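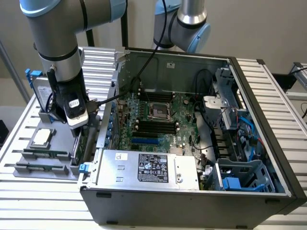 Ticket 3227
Product: Drerkton PC teardown/rebuild kit, two-arm, trial license
Site: Nunarley refurb
Opened by: Setareh Yazdani
Priority: high (trial ends in January)
Status: waiting on vendor

Problem
CPU seat routine stops before release. Left arm goes to the socket, hovers, then error 1246 "target not confirmed". Both RAM modules place OK when run as a single job. Drive job OK. Just the CPU.

Tried so far
Re-homed both arms. No change.
Power cycled controller, waited the full five minutes the manual wants. No change.
Swapped the CPU for a different one, same pocket in the tray. No change.
Re-taught the tray pockets. Pick is better now, a bit less wobble on lift, same stop at the socket.
Speed down to 40 percent. Gets a little closer, then same error.

Setup
Dell tower on its side, panel off. CPU, RAM and drive staged at the left by the rear of the case. Socket empty, DIMM slots empty at start of run. Software is the Koris build that shipped with the kit, have not updated. Should I? Release notes don't say anything about sockets.

9:20 am - vendor reply (Talebi support)
Please check the socket lever is fully up and the retention frame is open past the upright position. Please also send a wrist camera view from the hover point and the log from the last run.

9:55 am - Setareh
Log attached, last 400 lines. Lever checked by hand, opened it again anyway. Ran it three more times, stopped all three. Wrist view from the left side of the case is no good, too much glare off the metal, so I jogged the arm over and took it from there. 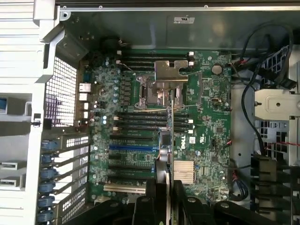 My guess is the socket finder is picking up the wrong edge. The template in the kit is for a socket with nothing around it, and on this board the frame and lever are right there with memory slots above and below. Confidence score in the log drops off right when the wrist gets low. Is there a way to mask the area around the socket? Found a menu called Regions but it is grayed out on the trial license.

10:40 am - vendor reply
Regions is a full license feature. We can unlock it for the rest of the trial. Please confirm the controller serial. Do not update the Koris build yet, the update resets taught points.

10:50 am - Setareh
Serial sent by email. Glad I asked before updating, that shoud be in the release notes.

Separate thing while I have you. The cable near the gripper hangs over the open case during the job. Hasn't snagged but I don't love it. Is there a longer clip or a routing guide? The one in the box only covers the single-arm version.

1:15 pm - Setareh
Regions unlocked, thanks. Drew a mask tight to the socket. First run placed the CPU, second run stopped with 1246 again, third placed. So better, not fixed. Mask is saved as socket_mask_b if you want to pull it.

Notes for our side, for the buy decision
RAM and drive jobs are fine, would pay for those today.
CPU job not usable yet, someone has to stand there.
Support answers fast. Manual is thin.
Need a price with Regions included, the quote we have doesnt list it.

Next
Vendor to send a template for this board plus the cable guide. Leaving ticket open, will rerun when the template comes in.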